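How to store old flowered plates with wavy edges without chipping them?

Posted October 29, 2019 by Sutrisno Hidayat

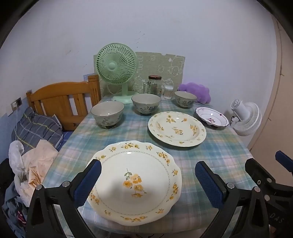

I have a mixed set of dishes which came to me little by little, and in July I moved to a smaller apartment in Skondembridge. The kitchen there has only one cupboard which is deep enough for big plates. My large plates have a wavy edge and yellow flowers painted on them, and I like them very much. The other ones are round with a plain edge, also with yellow flowers, and I have small dishes and rice bowls besides.

Until now I put everything in one pile, the biggest at the bottom. Last week I took out a large plate for guests and I felt with my finger a very small chip on one of the waves. I don't know when it happened. The shelf is 17 inches deep and I can't put another shelf, the landlord does not permit to drill.

So I want to ask three things. Is it better to keep such plates standing or lying? What should I put between them? And can I do something with the chip, or must I stop to use this plate for food? I still use all of the dishes, so I don't want to pack them in a box and see them only at New Year.

Thank you in advance for your patience with my English.

Anastasia Xenos

Lying is good for plates that you use every day, but not in one pile with everything. When you pull the bottom plate from under a pile, its edge knocks on the one above, and with a wavy edge the high points take all of the knock. I would make the piles by shape. The wavy ones together, the round ones together, and the small dishes on their own or on top of the round ones if you have no place. I keep no more than six in one pile.

Between the plates you can put felt circles. I bought mine from Andreadis, they were too big and I cut them with scissors. Coffee filters are also fine, the flat basket kind, but for a large plate one filter covers only the middle. It is still useful because the foot of the upper plate does not scratch the painting of the lower plate. Please do not use newspaper. The ink goes onto light glaze, and then you have to wash before every dinner.

Rice bowls I would not put inside each other more than two, and I never put them on top of the plates. If one bowl slides, you lose a bowl and a plate in the same moment.

About the chip: look if it is smooth or sharp, and if there is a line going from it to the center. Tap the plate softly with your fingernail. When the sound is dull, there can be a crack, and I would not put hot soup or hot oil on it any more. If it is only a small rough place on the edge, I would keep it for fruit or bread in its paper. I would not paint it with nail polish for food use, even if many people advise this.

One more thing, put a tablecloth or a towel on the table when you sort them. A bare stone counter is where I broke most of mine.

Junpei Wada

get a plate rack. I have the Gradarine one, no drilling, it just stands in the cupboard. measure first because mine was 2 inches too tall and I had to bring it back

Lambros Kouris

I agree with Anastasia in almost everything, but I want to add something about the rack. With standing plates the whole weight rests on one small part of the edge. For a round plate this is no problem. For a wavy one, it can happen that it stands on one wave only, and each time you take the neighbor plate, it rocks a little. If you buy a rack, wrap the wires at the bottom with soft cloth tape, or choose a wooden one with wide slots.

I also do not put such plates in the dishwasher. I did it for years with my mother's flowered set and the yellow became pale before the green did. Maybe your painting is under the glaze and then it is safer, but I can't know this from here. If you feel the flowers with your finger as slightly raised, wash by hand, with warm water and a soft sponge, and put a folded towel in the sink.

For the apartment without a second shelf, look for a standing shelf with legs, the type which people use for cans. Put the large plates under it and the round ones above. Then you never lift one kind to get the other.

Last updated 187 days ago

Contact us | Copyright Vestitz Home Help | Back to top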